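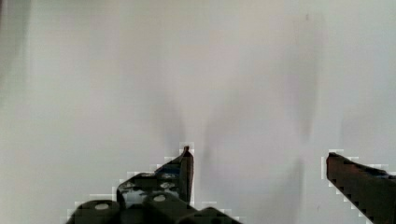
Shop tips: living with the new arm

So we've had the arm on the packing side at Camargo since June, and people keep writing in to ask what changed for us. Mostly small stuff! I've been collecting tips on the back of a pick sheet and I'm finally typing them up.

Tape your floor before it arrives. We taped ours after, and for a week everyone walked a different way to the label printer (I was the worst). Use the wide yellow tape, and press it down with a wallpaper roller or it'll peel by Sunday.

Wipe the fingertips at the start of a shift. Plain rubbing alcohol on a lint-free rag, arm powered down and locked out. Carton dust builds up faster than you'd think, and then the boxes start slipping.

Keep one hand-packing bench. Valquíria Vasconcelos fought for this and I'm so glad she did. The odd-shaped Kendel orders still go through her bench, 16 of them on a busy day, and she's quicker at those than any program we've written.

Swap jobs every two hours. Watching a machine work makes me sleepier than packing ever did. We trade off between loading, watching and the bench, and my shoulders have quit aching, though now my feet complain (get a mat, a thick one).

Write down every stop. We have a spiral notebook on a string. Time, what it was holding, who cleared it. Aníbal Serrano went back through ours and found nine stops from the same brand of shiny tape. We changed the tape. That was a good afternoon.

Ask who gets trained before you sign anything. At first only two of us were, so if we both took lunch the line just sat there. Now there are five, and the extra pay came with it, which took some asking.

Hang on to your old tape guns! I gave three away to the guys at Lorbridge and had to go buy more.

Next time I'll do bin labels. I have opinions about bin labels.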